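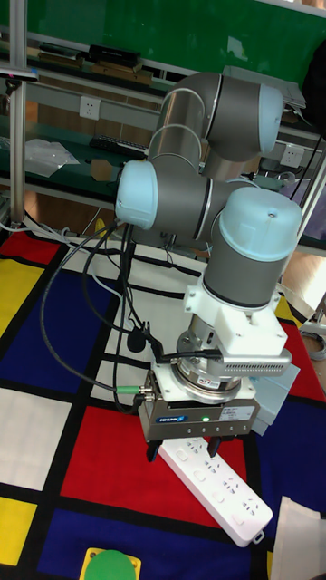

Como pôr sensores de porta e janela em casa (e deixar de receber alertas às três da manhã)

18 de junho · 7 comentários · 104 partilhas

Andei meses a adiar isto. Tinha a caixa dos sensores em cima do frigorífico desde maio, ainda com o plástico, e sempre que a via pensava "no fim de semana trato disso". Pois, não tratei. Só quando cheguei a casa e dei com a janela da despensa escancarada (fui eu que a deixei assim, mas o susto ninguém mo tira) é que me sentei no chão da sala com a chave de fendas e um café e resolvi o assunto.

Vou contar como fiz, com os erros incluídos, para poderem saltar essa parte. Os meus sensores são uns Flillent, ligados a uma central Kestolero, mas quase tudo o que digo serve para outras marcas: a lógica é sempre um íman de um lado, um sensor do outro e uma central que recebe o aviso quando os dois se afastam.

O que precisam de ter à mão

Os sensores, claro, com as pilhas. Um pano de microfibra e álcool isopropílico. Lápis. Fita de pintor, daquela que sai sem deixar cola. Um escadote pequeno, se as janelas forem altas. E o telemóvel carregado, que a aplicação come bateria que é uma coisa parva durante o emparelhamento.

Não precisam de berbequim. Os meus trazem parafusos, mas arrendo a casa e não me apetecia ter essa conversa com a senhoria, por isso foi tudo com o adesivo.

Passo 1: dar a volta à casa com papel e lápis

Antes de abrirem a caixa, andem pela casa e apontem todas as entradas por onde uma pessoa consegue mesmo passar. A porta da rua, a da varanda, as janelas do rés do chão, a porta da garagem se der para dentro de casa. Eu tinha comprado o conjunto a pensar no número de janelas e esqueci-me da porta do quintal, que é precisamente a mais escondida da rua. Tive de tirar o sensor que estava destinado à casa de banho, onde a janela é tão estreita que nem o gato lá passa.

Ao lado de cada entrada escrevam para que lado abre e se é de correr ou de batente. Parece picuinhas, mas vai fazer diferença no passo 4.

Passo 2: pôr a central no sítio

A minha primeira ideia foi escondê-la dentro do armário do contador. Má ideia! A porta é de metal e metade dos sensores perdia o sinal ao fim de um bocado. Agora está numa prateleira do corredor, a meio da casa, longe do micro-ondas e a um braço de distância do router.

Liguem-na por cabo ao router se puderem, nem que seja só para a instalação. Deixem-na fazer a atualização até ao fim (a minha demorou imenso e reiniciou sozinha, já eu estava a pensar que a tinha estragado) e só depois passem à frente.

Se a vossa tiver bateria interna, carreguem-na bem antes de confiarem nela. Serve para o alarme continuar a funcionar quando falta a luz, e não convém descobrir que está vazia nessa altura.

Passo 3: emparelhar tudo em cima da mesa

Este truque foi a Branwen Penry que mo ensinou, e poupou-me umas boas idas ao escadote. Emparelhem os sensores todos sentados, um de cada vez, antes de colar seja o que for. Puxem a patilha da pilha, esperem que a luz pisque, carreguem em "adicionar" na aplicação e deem logo um nome ao sensor.

E o nome tem de ser decente! "Sensor 3" não vos diz nada quando o telemóvel apita no trabalho. Os meus chamam-se "porta quintal", "janela despensa", "varanda sala", e por aí fora. Colem um bocadinho de fita de pintor em cada um com o nome escrito, e deixem o íman correspondente encostado ao sensor para não se misturarem.

Se algum não emparelhar, tirem a pilha, contem até dez e voltem a tentar mais perto da central. Com um dos meus foi preciso repetir o processo e carregar no botão de trás com um clipe. Depois disso portou-se bem.

Passo 4: marcar antes de colar

Com a porta ou janela fechada, encostem o sensor ao aro e o íman à parte que se mexe. Na maioria dos modelos há um risquinho de lado em cada peça, e esses dois riscos têm de ficar virados um para o outro. Vejam no manual qual é a folga máxima do vosso, porque varia bastante, e fiquem bem abaixo dela.

Prendam as duas peças só com fita de pintor. Abram e fechem umas quantas vezes. A aplicação deve mostrar "aberta" logo que a janela se afasta um pouco e "fechada" assim que encosta. Se só avisa com a janela já meio aberta, o íman está perto demais do lado da dobradiça: passem tudo para o lado do puxador.

Nas janelas de correr, atenção às duas folhas. Eu pus o sensor numa e esqueci-me de que a outra também corre. Ou seja, durante dois dias tive uma janela "protegida" que se abria toda pelo outro lado, e eu toda contente. Ou põem um sensor para cada folha ou bloqueiam a que não usam com um trinco.

Quando estiverem satisfeitos, façam um risco a lápis à volta das peças.

Passo 5: limpar e colar a sério

Álcool no pano, esfregar bem, deixar secar. Na cozinha passem duas vezes, que a gordura nos aros é uma coisa que só se vê quando o pano sai amarelo. Depois tirem o papel do adesivo, alinhem pelo risco e façam força com o polegar meio minuto bem contado.

Se a tinta estiver a descascar, nem vale a pena tentar. Raspem primeiro ou mudem a peça de sítio. O sensor da minha varanda caiu na primeira noite e trouxe uma lasca de tinta agarrada, e adivinhem lá quem acordou com o alarme.

Passo 6: acertar os modos

Quase todas as aplicações têm pelo menos três modos: desligado, casa e ausente. No modo ausente pus tudo ligado, sem inventar. No modo casa tirei a varanda, que no verão anda sempre aberta até tarde, e deixei as portas e as janelas de baixo.

Depois há o atraso de entrada, que é o tempo que têm para desligar o alarme depois de abrirem a porta. Não o deixem no mínimo. Experimentem entrar com sacos de compras nas duas mãos e chuva nas costas e vejam quanto tempo levam. Só a porta da rua deve ter esse atraso. Numa janela não faz sentido nenhum, já que vocês não entram por lá (espero eu).

Ativem também o aviso de "ficou aberta". É a função de que mais gosto: se a porta do quintal ficar aberta muito tempo, o telemóvel avisa baixinho, sem sirene. Para quem é distraído como eu, vale mais do que o alarme inteiro.

Passo 7: testar com calma

Avisem os vizinhos primeiro! A sério, batam à porta e digam que vai haver barulho. Depois liguem o modo ausente, esperem que arme, e abram as entradas uma por uma, confirmando na aplicação que o nome bate certo. Eu tinha a despensa e a cozinha trocadas, apesar da fita toda.

Vejam ainda se a notificação chega com o telemóvel nos dados móveis e com o wi-fi desligado. E confirmem que o modo "não incomodar" deixa passar os alertas da aplicação, porque no meu vinha tudo silenciado de origem.

Ao fim de uns meses convém repetir o teste e espreitar o nível das pilhas. Eu meti um lembrete no calendário para não depender da minha cabeça.

Quando dá alertas falsos

Os meus eram quase todos da mesma janela, numa noite de vento. A folha abanava um bocadinho dentro do aro e o íman afastava-se o suficiente para disparar. Pus uma tira de vedante de espuma e acabou-se. Se for uma porta velha que empenou, aproximem mais as peças ou ponham um calço por baixo do íman (costuma vir um na caixa, aquele plástico que toda a gente deita fora).

Se um sensor aparece "offline" e volta, é quase sempre sinal fraco ou pilha no fim. Troquem a pilha primeiro, que é mais barato.

Ainda me falta a porta da garagem, que é de enrolar e leva um sensor diferente. Já o encomendei e, quando chegar, conto como correu.

7 comentários

Eirlys Phillips
Obrigada pela dica das folhas de correr, fui ver as minhas e estava igualzinho! Já pus um trinco.

Gwawr Sayce
O meu deixou de colar no alumínio com o calor. Alguém usou fita de dupla face das mais grossas?

Ver mais comentários

203 pessoas guardaram esta página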